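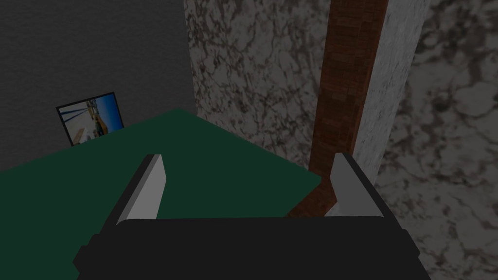
Skellstead hall roof: where we've got to

Quick one this month as I've had the builders on the phone twice already and it isn't even ten. Apologies for typos, no time to read it back.

So. The roof. Target was 2,000, as most of you know, and we've got to 1,853. Not bad for a wet spring. That's the plant sale, the two quiz nights, the sponsored swim and whatever was in the jar by the tea urn, which came to more than I expected (thank you to whoever put the notes in). Still short but near enough that Fröhlich have said they'll start on the back slope and wait for the rest. Very decent of them. Scaffolding goes up Monday, early, so please don't park down the side of the hall from Sunday night. Last time someone did and it was a right faff.

What it means for you:

Main hall closed while the back slope is done. Toddler group in the chapel room, same time. Choir also in the chapel room but after tea, so bring a torch, the light on the path is still out. I have reported it. Again.

Kitchen stays open. Lunch club carries on as normal but soup and rolls only, no hot puddings, the big oven is on the wrong side of the dust sheets. Sorry. I know.

Badminton is off altogether until further notice. Nets are in the store if anyone wants to borrow them for the field.

Front door only please. The back one will be blocked.

Slates. We've had a few people ask what happens to the old ones. The good ones go back up. Broken ones will be stacked by the gate and you can help yourselves, they're nice for edging a border or writing plant names on. Wear gloves. Anything left goes in the skip.

Now the shortfall. Britta Gerlach has offered to do another of her curry nights, which sold out in a day last time, so if you want a place put your name on the sheet in the porch sooner than you did before. Two sittings. Veggie at both. If she gets 200 for it we're over the line and there's a bit left for the guttering, which has been hanging off by the bike rack since Christmas and drips on everyone. Helpers wanted for washing up, first sitting especialy. Chairs will need carrying across from the chapel room and back again after.

Raffle prizes also needed. No more bath salts please, we have a cupboard of them. Clister have given us a hamper and Okier have promised a voucher, not arrived yet, will chase.

A few of you asked why we can't just patch it again. We did ask. The felt underneath has gone and the battens on that side are soft, so patching would be good money after bad. There's a copy of the survey pinned up in the porch next to the curry sheet if you want to read it for yourself, it's quite short. Please don't take it home, the last one walked.

Other bits. Found after the second quiz: one child's welly (left, yellow), reading glasses in a tartan case, a casserole lid. All in the box under the coat hooks. Key holders, the side lock is being changed so come and swap yours with me, any morning, knock loudly. Library van is back to its old stop outside the hall but will have to pull up by the bus shelter while teh scaffolding's there.

Got to go, skip man's at the gate.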